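Search the forums
Advanced search

Category: Books & Reading > Clubs and Swaps > Finding the time

Reading a proper paper novel again after years of not. How did you lot do it?

mallee_kate
Mar 3, 2026
Righto, confession time. I used to knock over a novel a week and last year I finished 2. Two! I've got a lovely pile going and every night I pick one up, read half a page and wake up with the lamp on and a crick in my neck. Our book club at Rutthorpe library starts up again in September and I'd love to turn up having read the thing for once. What worked for you?

Replies: 6

gumboot_phil
Get out of bed to read, that's my whole advice. I was the same, and I moved my reading to straight after tea, sitting up, cuppa beside me. I do 40 pages and then I'm allowed the telly. Some nights I forget about the telly altogether!

saltbushsue
Ugh, page targets. Sorry Phil, but the minute someone gives me a number it's Year 9 English and I'm behind again. I'd say ditch whatever's on top of the pile. If you're nodding off every night, maybe it's a boring book? I gave Zhuravel three goes because everybody at work was raving about it (the trilogy, not the film) and I was miserable the entire time. Gave it to the op shop and read four crime paperbacks in a month.

gumboot_phil
Fair enough, but I'd never have got through anything long without the target. Some books are slow for the first 70 pages and then they're wonderful. You'd have chucked Wultum before the flood!

saltbushsue
I did chuck Wultum before the flood. No regrets.

tulier_street_reader
Bit of both from me. What sorted me out was two small changes and neither of them cost anything, so I'll put them down the way I did them.

1. Pick a spot and leave the books there
I kept putting mine "away", on a shelf in the spare room, and then of course I never saw them. Now they live out in the open where I'm going to sit down anyway. A couple of paperbacks standing up at the back of a desk is plenty, even when the rest of it is all papers.

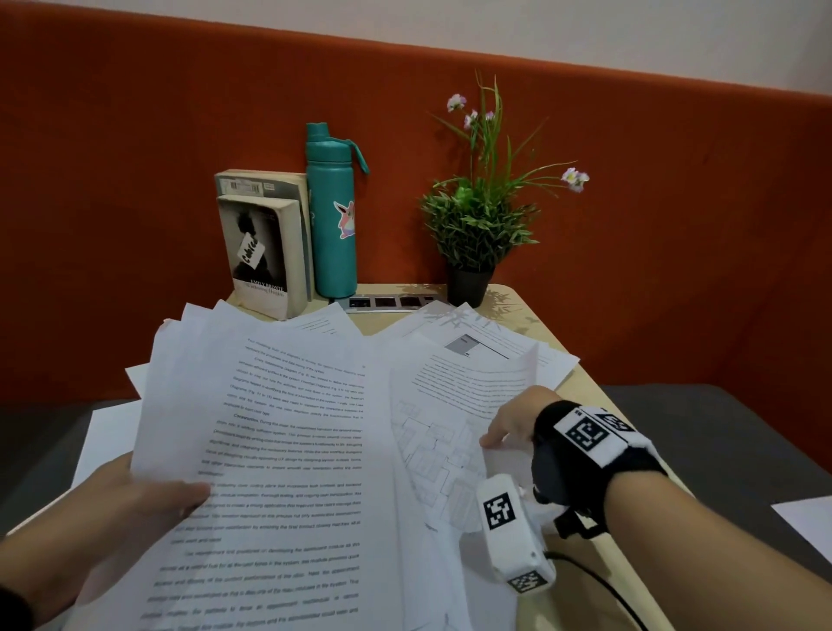

2. Have a short one on the go as well
My neighbour Hendrik Mokgethi put me onto this. He keeps a book of stories going beside the big novel, and on a tired night he reads one story and calls it done. I was snooty about it (I thought I'd muddle the plots) but they stay separate in your head quite happily. I got through 18 books last year and a good few were the little ones.

mallee_kate
Oh I like the short one idea! I've got a collection my friend İlker Yazıcı lent me ages ago and I've been too embarrassed to admit I haven't opened it. That can be my tired book.

saltbushsue
Stories are harder for me, to be honest. Just when I've worked out who everyone is, it's over and I have to start again. I'd sooner read a chapter of something familiar. But have a crack, Kate, everyone's different.

gumboot_phil
What's the September book, anyway?

mallee_kate
Wultum 😂

gumboot_phil
Stick with it till the flood!!

12 people found this thread helpful
Shares: 3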